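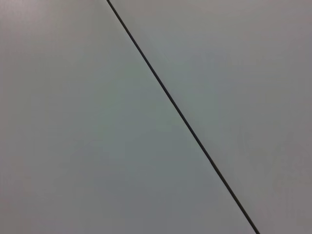
Benedito Lins wrote:

> The seam inspection is what I keep coming back to. Before the
> cells went in at Camargo I walked every panel joint with a
> feeler gauge and a flashlight, and by the end of a shift I knew
> which press was drifting before the quality office did. Now the
> arm does the pass, the number goes into Sukska, and I see a
> panel only when the number is bad. I am not complaining about
> the pay or the hours. I would like to know what the rest of you
> did with the people who used to do the looking. Did they stay on
> the line, or did they all end up loading fixtures?
>
> Also, does anyone still let the operator overrule the cell? Ours
> has to call a lead.

Benedito,

I can tell you what we did at Wirkville. Some of it worked.

We had 4 inspectors on flat panels when the first cell was commissioned in June. Two moved to fixture setup, one went to second shift to run the cell, and one took a job in shipping because she did not want to work from a screen. The plan had been to keep all of them on inspection in some form. The plan was written before anyone had looked at how much time fixture setup would take, and setup ate the hours.

The part I would do differently is the close-up views. The cell stores one for every stop on the seam, and for the first months only the process engineers could open them. The operator got pass or fail and a gap value. So when the cell flagged a joint, the person standing next to it had no way to tell whether the gap was really out or the wrist was sitting a little off. They had to pull the panel and check by hand, and most of the time the panel was fine. We had 283 flagged panels in one month and the rework area was full of good parts.

We asked for the views to be shown at the station, and after some back and forth Skisel set it up. It is one thin line between two gray surfaces and it doesn't look like much, but someone who has gauged seams for years can read it quickly. Hand checks dropped and the arguments with the quality office got shorter. It also meant the former inspectors were using what they knew again, which I think is what you are asking about.

On overruling the cell: yes, our operators can. They enter a reason code and the panel moves on. The lead reviews the codes at the end of the shift. Management was nervous about it and wanted a call to the lead every time, same as yours. We ran it both ways on one order of 2905 panels, changing over partway through, and there was no difference in what came back from the customer. I would not call that proof. It was enough to get the rule changed.

Two things we have not solved. New hires learn the cell first and never learn the gauge, so when the cell is down they are stuck. We now put them on manual inspection for part of their first weeks, but it gets skipped when we are short. The other is job grade. Inspector was a higher grade than cell operator, and the people who moved kept their old rate while the new ones come in at the lower one. The work at the station is the same. I expect that to come up at the next contract — it should.

If you want the reason code list I can send it off-list. Ours started too long and people picked the first entry every time, so start short.

What does your cell do with the views now? If they are only kept for a few days, get that changed first. It is a setting in Sukska on our side, under retention, and it was set to the last 2000 stops when we got it.

Rosângela Bastos
Wirkville, panel line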